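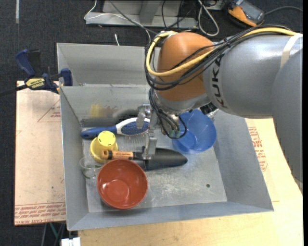 Figure 2. Grasp collection at the bin. The KUKA arm reaches in from the right, with the gripper at the hairbrush and garden trowel.

3.2 Collecting grasp attempts

All training examples were gathered on the physical arm. We did not use simulated grasps at any stage. The setup in Figure 2 is the one used at our Atthorpe site: an open metal bin clamped at the edge of a table, filled with household and garden objects, and a single fixed camera looking down into it. Bowls, cups, a brush and a trowel were mixed together so that most grasps had to be planned with a neighbor close by.

A session began with an operator tipping the objects into the bin by hand. No effort was made to spread them out or turn them upright. The collection program, which we call Clascombe, then picked a target point and a wrist angle, moved the arm down, closed the gripper and lifted. An attempt was labeled a success if the fingers stayed apart after the lift and the camera image of the bin had changed. Both conditions were needed. With finger position alone, thin handles were often marked as misses, and with the image alone, an object that was pushed aside counted as a grasp.

For each attempt we stored the image before the motion, the target point, the wrist angle, the finger position after the lift, and the label. Attempts stopped by the force limit were kept and labeled as failures. Attempts stopped by an operator were dropped.

The first 200 attempts used random target points inside the bin walls. After that, targets came from the current model, which was retrained overnight, with a small share still drawn at random. The final set holds 1196 attempts over 22 objects. Hernán Grajales and Bjarke Overgaard each checked the full set of labels against the stored images, and where they disagreed the attempt was removed.

Clear and translucent objects remain the weak part of the set. A clear cup against the gray metal is hard to pick out in the camera image, and the model proposed few targets on such items. We did not correct for this during collection. Section 4.1 reports results with and without them.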